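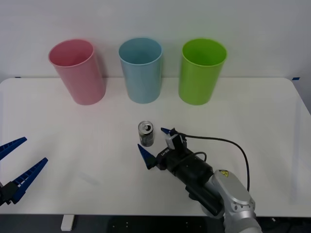 Funded Projects | Progress Updates

Prundthorpe reusable cup trial, second report to the Dinitz Fund
Jun 24, 2021

Plotard delivered 2,000 cups in October and we have paid for all of them. Of the 26 cafes that signed up, 22 still take part. I would not read much into that. Staying on the list costs a cafe nothing, and several have yet to send us a return sheet. 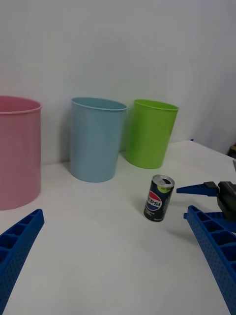 The deposit is the weak point. Customers pay it, take the cup home and keep it – a sale, in other words, though the supplier calls it "extended use." Śliwiński has offered to wash returns for six more months at the same price. We have not signed, as the washing figures we were given don't match the cafes' own.

We ask that the next payment be held until those figures are settled.

4 shares | 0 comments

Related updates
Prundthorpe reusable cup trial, first report
Market hall water refill point
Food waste pickup: final accounts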